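The Long Count

What does it take to teach a machine to pick up a cup? Adix, a company with three rooms over a tile showroom in Hodinstead and a great deal of confidence, says it takes patience and volume. It sends people into ordinary homes with pairs of hand-held grippers, each with a camera on it, and has them move ordinary things over and over. The recordings go into a learning system, and at some later point the system is supposed to run a robot that does the same for the rest of us.

I have heard the second half of that pitch for most of my working life. The first half was new to me, so I went to look at it.

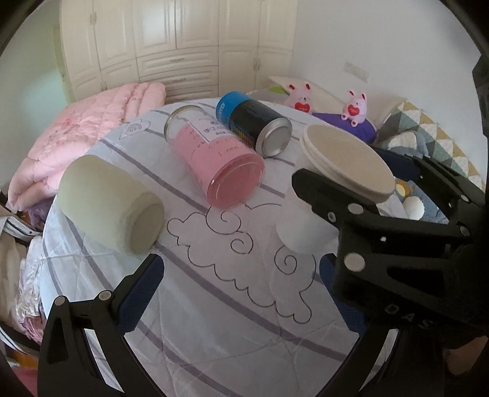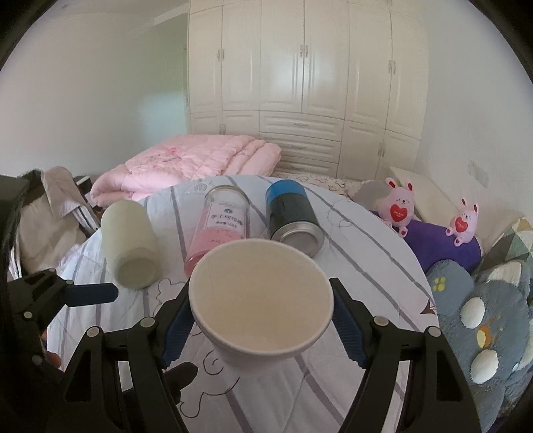 A white cup, a can and two other containers, with hand-held grippers at work among them.

Godfrey Obura says the cup is the easy one. You can get it wrong in a lot of ways, he told me, but you know right away that you did, and you throw that recording out and go again. The ones he worries about are the recordings that look fine. Somebody hesitates, or bumps a can and straightens it, and the whole thing goes in as a good example of how to lift a cup.

He has thought about this more than the company's brochure has. The brochure says the system "learns from natural human skill." But there is nothing very natural about the skill in question. Your fingers are gone. In their place you have two stiff jaws and a pair of pads, and for the first hour you are worse at handling a cup than you have been since you were a toddler. I tried it. I knocked over a can, chased it across the cloth, and pinned it with what I can only call spite. My recording was kept, as an example of recovery.

A session at Adix runs to 81 recordings. That figure is on a sheet taped inside the lid of the equipment case, and when I asked where it came from, I got three answers. Vinzenz Rüegg, who plans the sessions, said it was what a person can do before getting sloppy. Somebody else said it was what fits on the storage card. A third person thought it had come over from an earlier project called Vatard and had never been changed. I'm inclined to believe the third.

Vatard is worth a word, because it doesn't come up much in the company's own telling. It was a warehouse project, and it went after cardboard boxes. The system got good at boxes on the test floor, and then it was shown boxes with a different kind of tape, and it got bad at boxes. Rüegg is frank about this. The lesson, he says, was that they had collected all their examples in one building, under one set of lights. So now they go into homes. They have worked in 14 of them so far.

Fourteen is more than one. I'm not sure it is enough to say anything about homes in general. Every place I have lived in had its own way of defeating a stranger: the drawer that needs a hip, the shelf where the mugs are stacked two deep. A patterned cloth is a fair test, and so is a container with no handle. I'd like to see what happens with a cup somebody is still drinking from.

The company's measure of progress is a test set called Barua, which it built itself. Barua has 13 tasks. You put the trained system on a robot, run it through the list, and write down how many it finishes. When I visited, the wall chart for Barua went back to December and showed a line going up, which is the direction lines go on the walls of companies I'm invited to visit. I asked whether the tasks had been the same the whole time. They had not. Two were dropped for being too hard and replaced with what Rüegg called more representative ones. He said this without any embarrassment, and he may be right. Tasks that no system can do don't tell you which system is better. Still, I'd want that written on the chart.

What I did come away respecting was the work itself — the plain handling part, which gets the least attention and the lowest pay. A good operator goes slowly and doesn't show off. She varies the approach a little each time: from the left, from higher up, with the can turned the other way. She stops when her wrists get tired, because a tired wrist shows up in the data as a small dip before the grip, and a model will learn the dip as faithfully as it learns the grip. Rezaul Seneviratne showed me a plot of exactly that, from a batch they had to pull. The dip was there in almost every line.

I asked him how many recordings it would take before a robot could clear an unfamiliar table on its own. He wouldn't give me a number. I've had plenty of numbers from other people in his position, all of them round, and I liked him better for refusing.

The people paying for this will want one, though. Adix has money for another year of sessions, and after that it will need to show somebody a robot and a table. I have asked to be there, and I have asked to bring my own cup. Rüegg said yes to the first and that he would get back to me on the second.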